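October
By Jong-dae Myung
12 comments

Can a machine open your cupboard yet?

I got to the Stonda open day at Cluncombe on Friday a little after the doors opened, and there was already a line for the coffee and a longer one for the laundry table. Good sign! I have been going to these things for years, mostly to watch arms wave at nothing, and this was the first one where I stayed until they turned the lights down.

The laundry arm folded towels. Slowly -- four minutes for a bath towel, and it gave up on anything with sleeves -- but the folds were square and it put the towel on the pile without knocking the pile over. Next to it the Nastton people had a shelf-stocking cart working through 800 cans of soup, labels out, and I watched it pick up a can it had dropped and carry on. My brother-in-law ran a grocery store and he would have hired it on the spot for the night shift, dents and all.

What I really came for was doors. Every chore in a house starts with opening something, and a hinge is much harder on a robot than a soup can, with the handle swinging away in an arc while the fingers are still holding on. The Cho team had curtained booths for exactly this, and they let us in five at a time. I asked far too many questions about grip pads (the ribbed rubbery kind seem to be winning) and about how many tries it takes to learn one handle. 1000, they told me, for a decent start, all done by hand first. 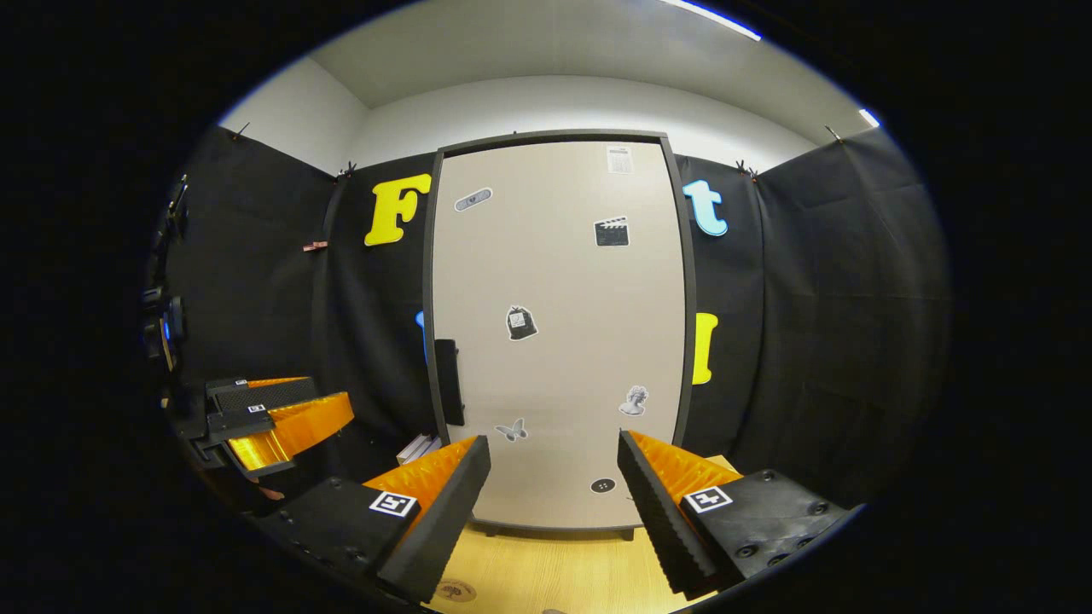

Jong-dae, did anyone ask what happens when the handle is on the other side? I rent, and my fridge and my pantry open opposite ways. A thousand tries per door sounds like a lot of kitchen before I get my dinner. Still, I'd take the towel folder tomorrow, sleeves or no sleeves.

Reply from Jong-dae: I did ask! They said a mirrored handle goes faster than a brand new one, but they wouldn't give me a number.

34 shares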